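Dellum Community Help Pages
Laundry and Clothing Care
Posted November 3, 2025

Folding and storing gray sweatshirts for a shared laundry room

Park Residence Office
Our building is preparing written guidance on heavy knit garments. Residents report that sweatshirts come out of storage badly creased. Please advise on folding, and on whether perforated baskets are suitable.
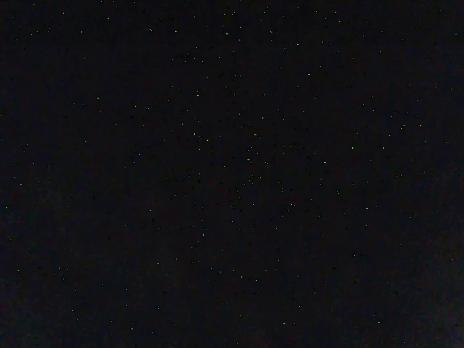
The garments are cotton blends and are stored from January until the fall.

Tamsin McKinnon
Garments should be completely dry before folding. Take hold of the garment at both ends, lift it clear of the surface, and lower it slowly so that the fabric settles under its own weight. Smooth from the center outward — pulling hard at the hem will stretch the knit.

A perforated plastic basket is suitable for short periods. 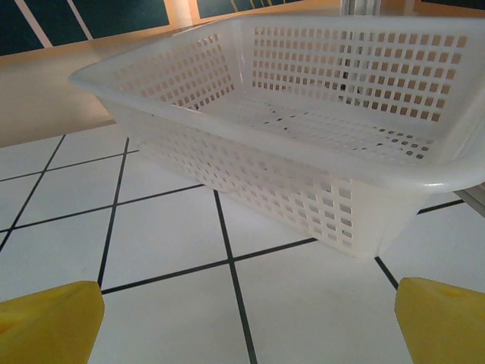 Should the basket be lined before knitwear is placed in it?

A lining is needed only when the plastic has rough edges that could snag the fabric. A clean cotton pillowcase will serve.

Place the heaviest items at the bottom and leave space at the top. Thick seams should lie flat,
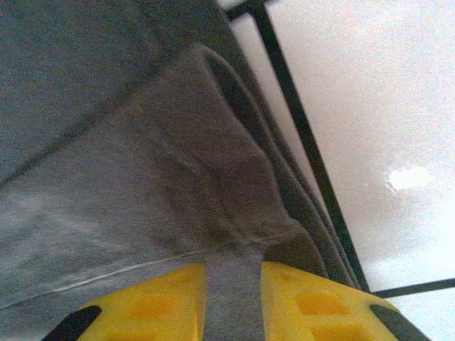 and the sleeves should be folded across the back before the body is folded in half. Hoods are folded down last.

Otano Tenant Services
We agree with the above. Our Drurnasbridge building issued similar guidance to 114 households. Rolling is also permitted, although it takes more shelf space.
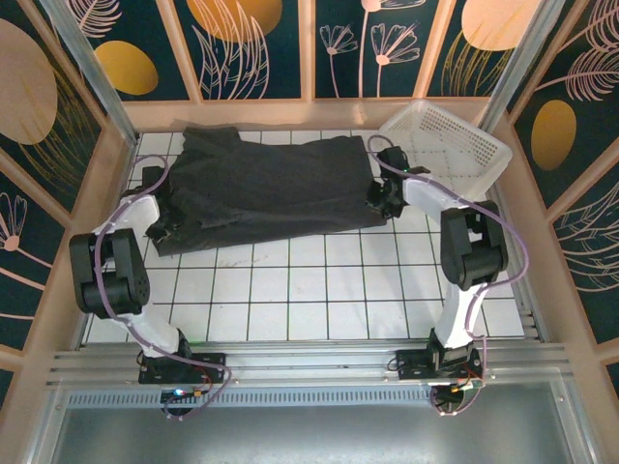
Dark gray garment held at both ends, with an empty basket behind.

Tile floors should be wiped before garments are laid out on them.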